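# Chapter 7: Cloth, Colour and Dye

Open any wardrobe and you are looking at chemistry! Every red, brown or blue thing you own got its colour because tiny coloured particles found a way to hold on to a fibre, and this chapter is all about how they do it.

We begin in the valley town of Nircombe, where dyers once boiled madder root in iron pots and hung the wool along the river to dry. Their recipes look odd to us (one asks for bran, stale beer and "a good handful" of alum), yet most of them work beautifully, and you will try a small version yourself in Section 3. Further downstream, the mills at Cutdale dyed up to 200 pounds of yarn in a single day.

Before the first experiment, you need three words:

- **Fibre**: the thin strand that cloth is made from, such as wool or cotton.
- **Dye**: a coloured substance that joins itself to the fibre.
- **Mordant**: a helper, often a metal salt, that ties the two together.

A deep maroon usually needs plenty of dye and a strong mordant. White cloth has its own story, and it has often been bleached.
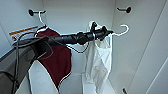
Wool and cotton behave very differently in the dye bath. Wool takes up many dyes quite happily in a weak acid, while cotton tends to need salt or a mordant to help it along. Keep a scrap of each beside you as you read, and label them now, before they go anywhere near the pot.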